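I'd been meaning to talk to the woman who runs Pasell, the mending and alterations shop two doors down from the bakery, ever since she rescued my winter coat. She said yes on the condition that I came at half past eight, before she opens, and that I brought the coffee. Fair enough!

She's been in the trade for over 20 years, though the shop itself is much younger. Before that she worked for Flosari, who made school uniforms (blazers mostly, and an awful lot of pleated skirts). "I did pockets," she told me. "Only pockets, for 2 years. I used to dream about them. Then somebody left and I got moved on to collars and thought I'd won the lottery."

I asked what people bring in most and she didn't even have to think. Jeans, worn through at the thigh. After that it's zips, and then curtains, which she hates. "You can't get hold of a curtain. It's too big, it slides off the table, and then the customer's floor isn't level anyway, so whatever you do it looks wonky when they hang it."

Does she ever turn work away? She does, and she's got better at it. A man came in last January with a leather jacket where the lining had gone completely, and she told him plainly that a new lining would cost more than he'd paid for the jacket. "He went home and had a think and came back the next morning with it over his arm. It was his dad's. Well, you should have said!" She did it in the evenings, in a dark green lining she'd been saving, and I got the feeling she was quite sorry to hand it back.

We talked for ages about thread. I had no idea there was so much to say. She buys hers from Prokopenko, always has, and she won't touch the cheap cones you get online because they shed fluff into the machine. "Hold it up to the window. If it looks hairy, don't buy it." I went home and held mine up to the window. Hairy, all of it.

Then there are the classes, which she started when the room upstairs came free. Six people at a time, beginners only, and the first evening is just hand sewing — no machines until you can put a button on and trust it. 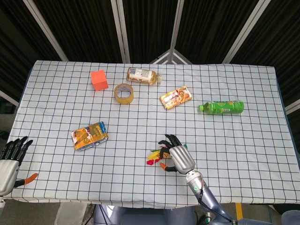
"They all want to make a dress straight off," she said. "I give them a tea towel to hem. There's a bit of grumbling, and then it goes very quiet, and I think that's my favourite part of the whole week."

Her youngest pupil so far was 14 and took up her own school trousers by the end of the course. Her oldest wouldn't say.

I asked if she'd ever think of moving somewhere bigger, maybe over to Stasau where the rents are lower. She pulled a face. "And carry that machine down those stairs? No. They can bury me with it."

By then there was someone at the door with a carrier bag, so I drank up and left her to it. I'm booked on the next beginners' course, and I've already bought the tea towel.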